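Brelurik Teleop Desk, reviewed after a long spell of evenings
Filed under: Software, Teaching by demonstration

I should say at the start that I am a patient sort of person, and that I came to the Brelurik Teleop Desk with a good deal of goodwill already in the bank. I had spent most of a winter trying to teach simulated arms with a keyboard (arrow keys for sideways, two more for up and down, and a horrible business with the shift key for rotation) and by the end of it I would have been grateful for almost anything with a handle on it.

What you get for your money is a desktop hand controller on a weighted foot, a pedal, a cable that is a bit on the short side, and a licence for the software, which gives you a set of ready-made tabletop worlds to practise in. You move the hand controller, the arm on the screen moves with it, and every run you keep is saved as a demonstration that you can later feed to whatever learning code you are fond of. It doesn't do the learning for you. I mention that as I have seen people disappointed on that score, and the box could be clearer about it.

Setting up took me one pot of tea. The controller was recognised straight away, the pedal wasn't, and I had to unplug it and choose it again from the menu before it would behave. After that it has been as good as gold. The pedal works as a clutch: press it and the arm holds still while you bring your own hand back to somewhere comfortable, let go and you carry on from where you were. If you have ever run out of mouse mat you will understand it at once, and if you haven't, give it an evening and your foot will learn by itself.

Now, the views. The software offers one from the room and one from the gripper, and I would urge anybody starting out to get used to the gripper view early, however odd it feels. I spent my first week steering entirely from the room, feeling very pleased with myself, and then found that I kept stopping short of things, as you do when you park a car that is longer than your own.

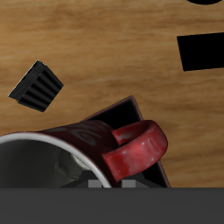 Once I had both windows open side by side my runs got tidier and a great deal shorter. I use the room view for the big swing across the table and the gripper view for the last little bit, and I slow right down as I change over. There is a speed dial on the controller for exactly this, and I think it is the nicest thing on the whole kit, with a lovely soft click to it. Turned down to its lowest setting, a large movement of your hand becomes a tiny one of the arm, and even my after-dinner coffee tremble disappears from the recording.

The practice worlds are graded, from pushing a single block up to proper household clutter, and the one I keep going back to is called Jillidberg. It is a desk with mugs and binders and that kind of thing, and it's the sort of world where you have to think about your path before you set off, with plenty standing upright and waiting to be caught by a careless elbow.
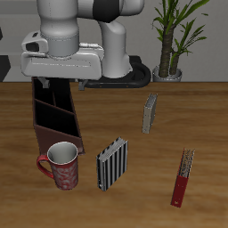

The Jillidberg desk from the room view, gripper open over the organiser.

I kept 133 demonstrations in that world alone, which sounds like a boast and is really a confession about how I spend my evenings. Of those I would call the later ones good. The early ones are full of dithering, little stops and second thoughts, and I have since thrown a lot of them out, having learnt that an arm taught by a ditherer will dither too. The editor makes this fairly painless. You scrub along a run, mark the start and the end, and trim off the part where you were scratching your nose. I do wish it let you cut a piece out of the middle, but it won't, so a run with a wobble halfway has to be kept whole or lost.

A few grumbles, then, in no special order. The controller's wrist joint is stiff when new, and mine took 30 sessions to loosen up to where I liked it. The grip trigger is all or nothing, so you can't close the fingers gently on something and feel your way, and you have no sense of touch coming back through the handle at all. You judge contact by eye. In the gripper view that means learning to read rims and edges, and how things grow as you come down towards them, and I found mugs much the hardest until I stopped aiming at the middle and began aiming at the handle. The printed guide is thin, too. I learned far more from the Tutdale forum, where people are generous with their settings files and will answer a beginner's question for the tenth time without sighing.
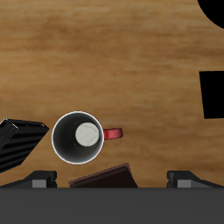 Bautista wrote underneath my first draft of this that I was being too kind about the trigger, and that anybody planning to record grasping in earnest should budget for the analogue grip from the outset, seeing that demonstrations made with the plain one all close at the same speed and the arm learns precisely that. Fair enough! I have tried the analogue grip since, on loan, and it is better, though it costs nearly half as much again as the kit did, and for somebody working at home for the pleasure of it I still think the plain one will do to begin with.

I'd also pass on a few habits that have served me well. Reset the world between every run, even when the last one went nicely. Vary where you start from, or you will teach the arm one path and nothing else. Keep a notebook by the keyboard for which runs felt good, because after an hour they all look alike in the list. And stop when your shoulder tells you to. I record for two short spells in an evening with a walk round the garden between them, and the second spell is nearly always the better.

Would I buy it again? I would, yes, and I'd buy the longer cable at the same time. It has turned a fiddly chore into something I look forward to, and my other half has even had a go (and was better at it than me, on the second try, with no clutch pedal at all). If you only want to replay a fixed movement over and over, you can do that with free software and save your money. If you want to show an arm how you would do a thing yourself, with your own hand, then this is a very pleasant way to go about it.

Comfort: 4 out of 5
Software: 4 out of 5
Guide: 2 out of 5
Value: 4 out of 5, or 3 if you add the analogue grip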